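Search this notebook Enter keywords Go

2023-01-02

Bronus perception stack, bimanual handheld rig. Carrying on from the September notes on relative pose between the two grippers.

Goal for this session: get the inter-gripper transform stable enough that the policy can consume it directly as an observation. At present it is computed two ways. Path A takes the two SLAM trajectories in the shared map and differences them. Path B detects the fiducial on the mount of the other gripper in the wrist fisheye and solves for pose from that. A is smooth but drifts. B is absolute but drops out whenever the marker leaves the view or goes too oblique.

Started with A. Remapped the shelf area from scratch. ORB budget was 1000 per image, which starves the tracker when the white panels take up most of the view. The brick gives plenty of corners, the shelving gives almost none, and with a budget that low the extractor spends most of it on brick far from the workspace. Raised to 3000 with grid bucketing on. Relocalization now succeeds on all the demos that were failing before, including the ones that begin close up against the shelf. Cost is CPU time in the batch job, acceptable. Tried 500 for comparison and lost tracking almost immediately.

Masking: the region covering our own gripper body was still the old polygon from the Skanddale fingers. The new finger pads stick up past it, and the ribbed inner faces produce strong corners that move with the camera. The tracker reads those as static in the camera and drags the pose estimate toward zero motion. Redrew the polygon with the fingers fully open and again fully closed, and took the union. Should have been done when the fingers changed.

The mask does nothing about the other gripper when it comes into view. Tried a dynamic mask: project a box around the mount from the last good B detection, dilate by 30 pixels, drop keypoints inside. Works while B is alive. When B drops out the box is stale and masks the wrong patch. Now it expires when the detection does.

Path B next. Corner refinement was running on the rectified image, and rectification smears the marker badly near the rim. Switched to detecting on the raw fisheye image and undistorting only the four corner points before the PnP solve. Fewer missed detections at the left and right edges. Still getting the two-fold flip at shallow tilt. Dilek Başaran suggested keeping both IPPE solutions and choosing the one closer to the A prediction instead of trusting reprojection error alone. Did that. Flips are gone in every replay so far, though this couples B to A and a bad enough drift in A would pick the wrong branch every time.

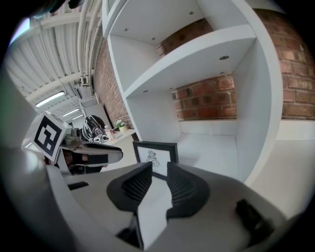

Fusion is a small error-state filter: propagate with A, correct with B when the reprojection residual is under threshold. The threshold is a constant for now. It should scale with apparent marker size and distance from the image center. Left a TODO in the config loader.

Timestamps. The two cameras are synced by the QR clock at the start of each session, and the offset is then assumed fixed. Cross-correlated angular speed from both IMUs during the shared shake at start and end of a long recording - the offsets do not agree. Clock drift, small, but visible in the fused transform as a lag during fast handovers. Added a linear term to the sync model. Needs a shake at both ends of every session from now on, so the collection checklist has to change.

Exporter: the Mongate converter silently wrote identity for any step where the transform was missing. The policy cannot tell that from a real identity. Changed to NaN plus a validity flag, and the data loader now drops windows with gaps longer than the action horizon. Old zarr files need to be re-exported. Polák branch still has the old behavior, do not merge from it.

Open:
- residual threshold as a function of marker size
- branch selection when A has drifted, maybe hold both hypotheses for a few steps
- unit test for the mask union, at both gripper widths
- re-run the export on the September data and diff the window counts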